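**Notebook entry, March. Planner branch: Cader. Bench 2.**

Purpose of the session: to establish whether the revised approach planner may be merged ahead of the Stisetti demonstration, and to record the state of the block pose estimator while it is exercised on the bench. 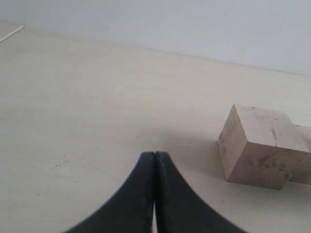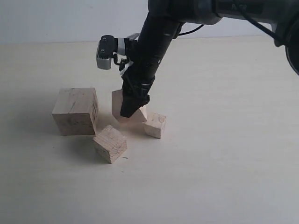

*T. Ejigu*

**Software state.** Cader was built from the head of the branch with the new clearance term enabled. The estimator is the Dustisel release, unmodified. Logging was set to full for both processes. The controller gains were left as they were for the previous entry.

**Workpieces.** Plain wooden blocks on the pale tabletop, grouped on one side. Several carry dark streaks or marks in the grain. These marks matter to the estimator: Dustisel fits edges first, and a dark line across a top face can be taken for the boundary between two blocks.

**Observations.** The planner was called 127 times. All calls returned a path. The median planning time was 40 ms, within the budget agreed for this stage. On two calls the path was valid but plainly poor, with the wrist turning the long way to reach an approach that was available from the near side. Both are in the log under the tag `long_wrist`. I believe the cost on joint 6 is being applied before the angle is wrapped, and I would ask whoever next has the branch open to check the order of operations in `cost_joint.cpp`.

The estimator was less satisfactory. Where blocks touch, it merges them into one body and reports a centre that lies on the join. Cader then plans to that centre in good faith. Raising the edge threshold separated the bodies but lost the smaller faces altogether. I have put the threshold back to its former value.

**Wrist view.** With the fingers closed, the gripper covers the lower middle of the wrist picture. The current mask was drawn for the old fingertips and is too narrow toward the bottom corners, so a strip of finger is passed to the estimator as if it were part of the table. A new mask has been drawn and saved beside the old one. It has not yet been made the default.

**Log.** 1568 lines, copied to the shared drive under the branch name. The first few dozen are start-up messages and may be ignored.

**Outstanding**

- Check the angle wrap in the joint 6 cost.
- Rerun Dustisel on the saved pictures with the new mask.
- Merge of Cader deferred until the wrap is settled. The estimator fault is separate and should not hold it up.
- Calibration file for the wrist camera still has January in its header; confirm that it is current.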